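Print this article | E-mail to a friend
14 comments | 40 shares

Marjan Moradi has judged the Plarstead pickle contest for so long that she no longer likes pickles. "I respect them," she says. "It's a different thing."

We're in her kitchen at four in the afternoon, and she has offered me tea, toast and a cracker. The contest is in September, and until then she keeps the vinegar out of sight.

Last year brought 400 jars. She tasted every one over 2 days, with a bucket and a book of crosswords. "People think there's a trick to it. You bite, you write a number, you bite again. By the second morning your tongue is a piece of carpet."

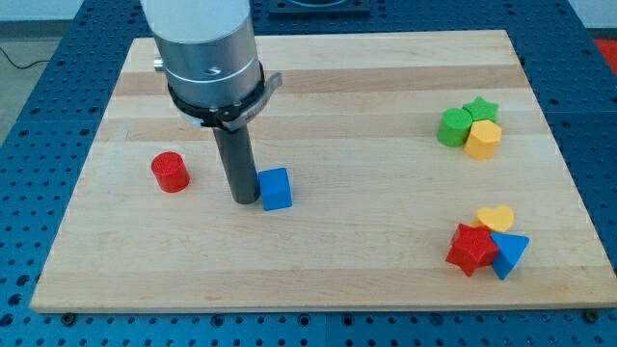 The feuds are what keep her coming back. Shahab Babaei, a retired bus driver, has entered the dill class every year and has never placed. He once sent her a letter of complaint, four pages long, with a recipe attached. "It was a good letter," Moradi says. "Too much garlic in the recipe."

Babaei, reached by phone, stands by the garlic. "She has her opinion," he says. "I have a cellar full of pickles."

Will she judge again? She looks at the cracker for a while. "Somebody has to tell him no."

Last updated: September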